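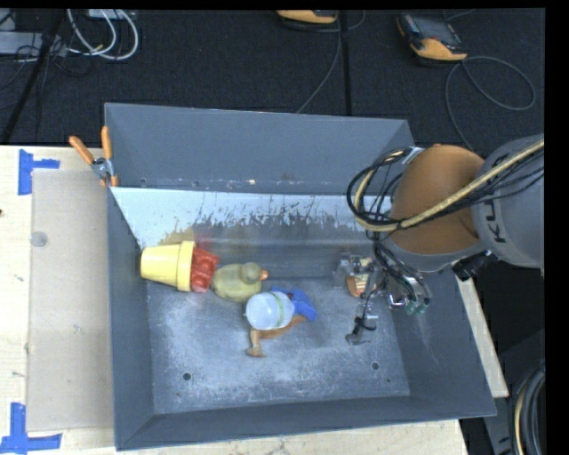
Demonstration guide, section 2: Running the bin station for visitors
Written by Rhea Bautista. Checked at the station by Wilfredo Sarmiento. December revision.

Read this section before you let anyone in. The Dason brochure says the station "explains itself." I have stood beside it through two open days at Litport, and it does no such thing. Visitors will ask you what it just did, and you will need an answer that is true.

2.1 Before the doors open

1. Check the clamps on the bin rim. Pull on each one by hand. If the bin shifts at all, tighten and pull again.

2. Check that the bin lines up with the blue tape corners on the table. The tape is the only reference we have. If a corner has peeled, call Trinidad Maglaya before you replace it. Do not guess where it was.

3. Look over the cable bundle where it loops around the orange part of the arm and drops to the gripper. The loop should hang free of the bin wall through the whole reach.

4. Look at the thin black wires on the side of the gripper. If one has come out of its green connector, stop. This is not a repair for the person giving the talk.

5. Put the floor chain across the carpeted side. There are cables and equipment on that floor, and people walk backward when they take pictures.

Note: The pale powder on the bin floor does not have to be spotless. Wipe it if you like. Dizon's sheet claims a clean floor improves picking, but we tried it both ways and I could not tell the difference.

2.2 Loading the bin

6. Use a small mixed set. The usual one has the yellow flower pot, the red brick, the green duck, the white bottle, the blue piece and the tan figure, plus one or two extras.

7. Drop the toys in from rim height and leave them where they land. Do not spread them out. A few presenters like to give the duck some space so the first pick looks good. That is a staged demonstration, and we have agreed not to give those.

8. Leave at least one toy touching another. The pot with the brick against its base is a fair test. So is the bottle with the blue piece beside it and the figure underneath.

Caution: Keep hands out of the bin once the arm is enabled, even when it is still. Still does not mean off.

2.3 Running the demonstration

9. Stand where you can reach the stop button without stepping over anything.

10. Say out loud that you are starting, then press Start on the panel. Wait for the arm to go in before you begin talking. People do not listen to you while it moves.

11. Let it make its own attempts. If it misses, let it miss. After three misses on the same toy, press Hold, disable the arm, and stir the bin with the long paddle.

12. When the run is over, press Hold, then Disable, and wait for the panel light to change before you reload.

Caution: Hold only pauses the arm. It will pick up again from the same point if someone leans on the panel – this has happened here, with Remedios Dalisay's sleeve.

2.4 Questions you will get

"Does it know what a duck is?" Say no. The Nenden software at this station looks for places to grip. Whatever the banner in the lobby suggests, it has no list of toys.

"How often does it work?" Give the number from the log and say what it covers. Our last full log has 2,000 attempts, and 700 of them were made with single toys far from any wall, which are the easy ones. Do not quote a success rate without saying so. The banner does, and I have asked for it to come down.

"Could it sort my recycling?" You can say that we have not tried. I would leave it there.

"Why is it so slow?" We run it at reduced speed when visitors are in the room. It is also fairly slow at full speed.

2.5 Known trouble

Toy in a back corner: the gripper often goes for these and comes away with nothing. Allow it the usual three misses, then stir.

Arm stops above the bin with no message: note the time, press Disable, and fetch Kristine Salazar. Restarting it yourself wipes the record she needs.

Sheet on the table: the plastic to the left of the bin must lie flat. Smooth it down between groups, with the arm disabled.

Panel settings and the full stop procedure are in section 3.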